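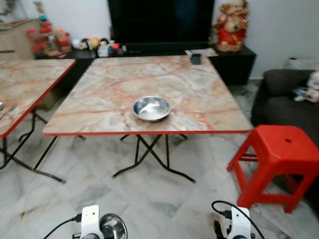
Kinderkonzert Stadthalle: Funkstrecken und Pegel

Forum > Veranstaltungstechnik > Ton

pegelwart
Oktober 2024
Wir betreuen ein Mitmachkonzert für Kinder, bestuhlt, zwei Stunden ohne Pause. Auf der Bühne stehen eine vierköpfige Popband und zeitweise ein Schulchor. Geplant sind 8 Funkstrecken Vandley, Pult Arketti, PA vom Haus. Der Veranstalter will im Saal höchstens 76 dB(A) gemittelt. Ist das mit Schlagzeug auf der Bühne realistisch?

hallraum_nord
Nein. Ein akustisches Set liegt in der ersten Reihe schon ohne PA darüber. Entweder E-Drums oder den Grenzwert neu verhandeln. Frag auch nach dem Messort und der Mittelungszeit, sonst ist die Zahl wertlos.

querfeld
Sehe ich anders. Mit Ruten, Plexiglas und In-Ear für die ganze Band haben wir in einem ähnlichen Saal vergleichbare Werte am FOH gehalten. Lauter war das Publikum.

hallraum_nord
Am FOH, ja. Die Kinder sitzen aber vorn. Plexiglas verschiebt das Problem nur nach oben und hinten, und der Chor hat dann die Becken in den Mikrofonen.

pegelwart
Messort ist laut Vertrag der lauteste Publikumsplatz, Mittelung über 30 Minuten. Die Band bringt In-Ear von Beddoe mit. E-Drums lehnt der Schlagzeuger ab.

querfeld
Dann ziehe ich zurück. Am lautesten Platz wird es mit Naturschlagzeug nichts.

kabelsalat4000
Zum Funk: Wenn Kinder aus dem Publikum auf die Bühne geholt werden, dafür zwei eigene Handsender einplanen und am Pult mit Hochpass und hartem Limiter versehen. Die werden angebrüllt — und anschließend vor den Monitor gehalten. Für den Chor 6 Kondensatormikrofone von Ovenetti auf Stativ, keine Headsets.

hallraum_nord
Sechs sind zu viele. Drei mit sauberem Abstand reichen, jedes weitere offene Mikrofon kostet Rückkopplungsreserve.

kabelsalat4000
Bei drei Reihen auf Podesten stimme ich zu. Steht der Chor über die volle Bühnenbreite, bleibe ich bei sechs.

pegelwart
Er steht auf Podesten, also drei. Wegen des Grenzwerts spreche ich mit dem Veranstalter. Den Frequenzplan stelle ich nach dem Scan vor Ort ein.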